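Chapter 4
Shared Rooms: Tables, Chairs and the Floor Between Them

In this chapter you will learn
-- how to look at a room which several people use at the same time
-- how to choose the position of a small table
-- how to sort chairs that do not belong to one set
-- how to keep cables away from the places where people walk

4.1 Why the shared room needs a chapter of its own

The first three chapters treated rooms with one purpose. A bedroom is arranged for sleeping, and a dining room for eating, and the person who arranges it can follow this purpose from the door to the window. A shared room is more difficult. In the morning it may be used for sorting papers, and after lunch for a small repair. Each user brings a thing or two, and not every thing goes home again in the evening.

The students of the Sundaram housekeeping course, for whom this book was first written, often begin by asking what should be thrown away. We advise to wait with this question. It is better to begin with the people and to see where they stand, where they turn, and which furniture they must go around. When several persons are on their feet at once, even a large floor becomes narrow. A person wearing a backpack needs more depth behind him than he believes. A chair whose back is turned to the walking side will be touched many times in one day, and the cable on the floor is noticed last of all.
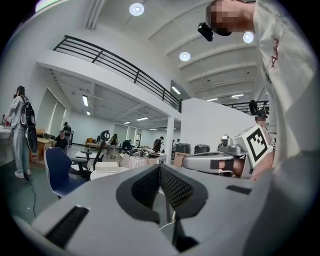
4.2 The small round table

A round table has no corners, and for this reason it is often placed in the middle of a shared room, where people pass it on all sides. This is a good use of it. The weak point is the top, which gives little space. One flat box already takes a good part of the surface, and small objects are then laid down wherever there is still room.

Let us take the reading room in Miton as our case. Its round table has a top of 70 centimetres, and in the first plan it stood between two work tables. The users complained that they could not sit at it and could not pass it either. The table was moved by 86 centimetres towards the window, and the chairs were put only on the side away from the door. Nothing was bought, and the complaints stopped within the month of August.

Before you move a round table, do the following. Clear the top completely. Put one chair at it, sit down, and stand up again as you would do normally. Mark on the floor with tape where the back legs of the chair have come. The walking way begins behind this mark -- it does not begin at the edge of the table.

4.3 Chairs that are not a set

In most shared rooms the chairs have come one after another, from different homes and different years. Near one table you may find an office chair with a tall back, a wire chair with a flowered cushion, a shell seat on thin metal legs and a plain chair of wood. The beginner wishes to replace them all. Clilto, a furniture store of second-hand goods, has 1,244 single chairs in its list, and we can learn from this that single chairs are very common and that people go on using them.

Sort the chairs by the work and leave the colour for later. Office chairs with armrests are for long sitting and should be given to the table where people write. Light chairs without armrests are for short visits and may stand at the round table. A seat should also be kept free for sitting. When sheets of paper lie on it, the chair has become a shelf, and the next visitor will look for another one.

Bags and cardboard boxes follow the same rule. Give them one side of the room, and do not let them stand against chairs. 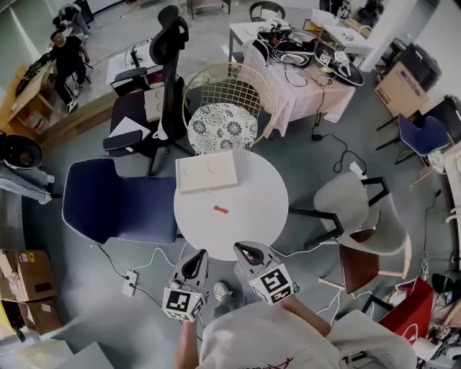 Where should a power strip lie when the table stands in the middle of the room?

It should lie under the table or close to one of its legs, with the cable led to the nearest wall on the side where the fewest people walk. If the cable must cross a walking way, cover it with a flat rubber strip over the full width of the way.

4.4 Exercise

Choose a room which is used by 2 or more persons. Draw its floor on squared paper, first without chairs and then with them. Draw every cable in a second colour. Compare your drawing with the plan of the Wukby club room at the end of this chapter, and write down which piece of furniture you would move first.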